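The Quiet Pleasures of the Office Tower

There is a particular sound a steel side panel makes when it lets go of an old desktop computer, half scrape and half sigh, and if you love that sound as much as I do then you probably already have one of these machines in a closet. I have 2 of them, both black Dell towers, both bought from Schnyder, the surplus store on the edge of Etstead where schools and insurance offices send their equipment when the lease runs out. The store had 543 towers listed on its spring clearance sheet. I wanted to take home all of them!

People write a lot about gaming rigs, with their glass and their glowing fans. The plain office tower gets much less love, and I think that's a shame, because it was laid out by people who expected somebody to open it again. Lay one on its side, take the panel off, and the whole thing reads like a street map. 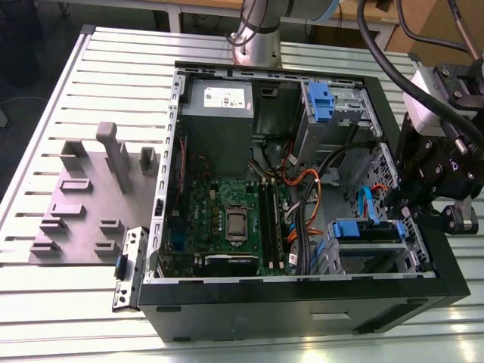 My own habit is to start with the power supply and let my eye follow the wires. Orange, red, yellow, black: the colors mean the same thing in a great many machines of this type (orange for 3.3 volts, red for 5, yellow for 12, black for ground), and once you've learned them you can walk up to a stranger's computer and feel at home. The bundle always seems to be longer than it needs to be. Somebody at a factory folded it out of the way once, and you will never fold it that well again.

Then there is the blue. I'm very fond of the blue. On these Dells the drive release clips are bright blue plastic, so your hand goes straight to the spot where something is meant to be squeezed or pulled. You can have a hard drive out before you've found your glasses. At the repair evenings in Prellstead I've watched people who swore they'd never touch the inside of a computer spot a blue clip, pinch it, and break into a huge grin.

The power supply asks for a little more respect. Unplug the machine, hold the power button down for a few seconds, and leave the metal box itself closed, whatever you may have seen in a video. What's on the outside is plenty of fun anyway.

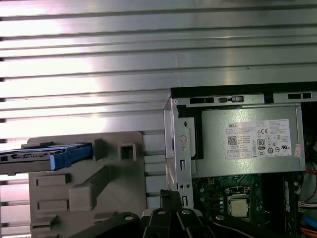
I read those labels the way other people read cereal boxes. Input voltage, maximum output, a part number you can type into a search engine late at night when you should be asleep. A good label tells you if the supply can feed the graphics card you've been eyeing, and in an office tower the answer is often no, or only just. I keep a notebook of them. My handwriting is terrible and I can't read half the entries, but I keep it.

The processor socket is the part I'd fuss over. With the chip out, the contacts underneath are as fine as hair in a lot of designs, and one dropped screw can bend a few. Keep a plastic cover on it if you have one, and keep your coffee somewhere else entirely. Memory is much more forgiving. Line up the notch, press evenly, and listen for the click.

A good bench helps, too. I worked on a dining table for years and lost screws in the carpet every single time. The monthly parts swap in Vokotow is a fine place to pick up trays, mats and odd brackets, and it's where I found a magnetic bowl that has saved me hours of crawling. The next one is in June, and I'll be there early with an empty trunk and a list I fully intend to ignore.
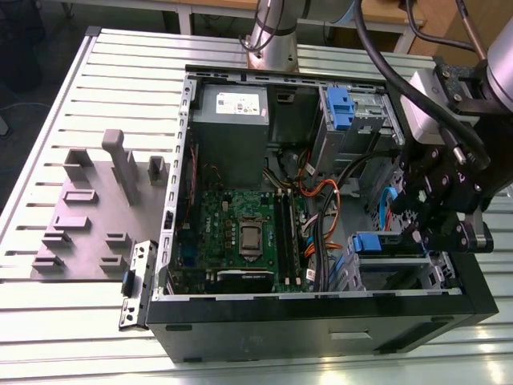 Before You Bring One Home

Ask if the drives are included, and check that the clips or caddies came along with them. Look for missing screws on the rear panel. Bring a flashlight, and take the side off in the store if they'll let you.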